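Is the Skilon Starter Plan Worth It? Term Project Report
Junpei Hosoda and Tetsuya Sakamoto
Submitted 12th September

1. Why we picked this

Skilon sells a plan for people who want to collect grasping examples by hand. You pay, you get lessons, a task list and an upload account, and their software scores each grasp you send in. You bring your own hand-held grippers. The sales page says a beginner will have "training-ready" material in one afternoon. We doubted that and wanted to check it.

The other plan we looked at was from Trurkeo. It costs less but has no scoring, so we dropped it.

2. What we did

We followed the fruit lesson as written. It asks for small round objects on a patterned cloth, which the lesson calls a hard case. Over 4 sessions we recorded 74 grasps and uploaded all of them. Junpei did most of the handling and Tetsuya kept the log.

3. What we got back

Skilon accepted 31 of the 74. The rejected ones came back with the word "unclear" and no other note. We sent one rejected clip a second time under a new name and it was accepted, which makes us trust the score very little. We wrote to support and got a link to the same help page we had already read.

The afternoon claim is wrong for us. Setting up the account took most of the first session, and the lesson skips the part about lining up the jaws before closing. With small fruit that is the whole job.

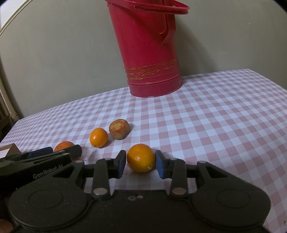

Fruit Lesson: Approach Step

At this step the jaws are open on both sides of the fruit and the blue pads should meet it near the middle. The lesson gives it one sentence. We would have liked a page on it, with bad examples too.

4. Cost

The plan was 3,300 credits, paid from our course budget. Per accepted grasp that is over 100 credits. Estinance, the reseller, advertises a refund, but the terms rule it out after the first upload.

5. Would we buy it again?

No. The task list is decent and a class could use it. The scoring is what you pay extra for, and we can't say what it measures. The Murakami lab group plans to try the same lesson in October, and we have given them our log so they can compare.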